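Wekach Travel Guides
Call for Contributors: Shopping and Crafts Listings

Wekach invites applications from writers to contribute to the shopping and crafts section of its regional destination guides. Contributors will visit independent stores, markets and workshops in an assigned district and prepare short listings for visitors. Applications are open to residents of the Ultska and Mahama districts.

Each contributor will submit 500 words of sample listings with the application. Those selected will be assigned one district and will deliver a finished chapter of 2,000 words by the end of December.
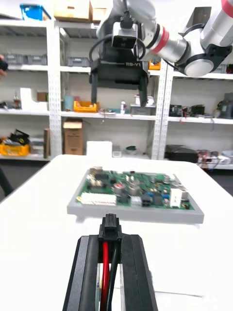 Applicants should have lived in the assigned district for at least 3 years and should be able to write clearly for readers who are visiting for the first time. Prior publication is welcome but not required. Contributors may not accept gifts, discounts or payment from any business they review, and must disclose any family or financial connection to a store before a visit is scheduled.

The fee is $2,328 per chapter, paid in two equal parts, on signing and on acceptance of the final text. Local bus and ferry fares are reimbursed on presentation of receipts. Wekach retains publication rights to all listings; contributors are credited by name in the printed guide.

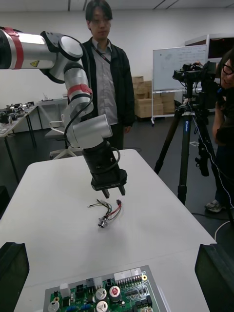 Robot arm and gripper above a small wire harness.

Applications must include a cover letter, the sample listings and the names of two references. Please address them to Salamatu Baidoo, Contributor Programs. Questions about fees and contracts may be directed to Dede Osei in the same office. Applicants invited to interview will be notified in writing.

Posted Monday, May 9, 2022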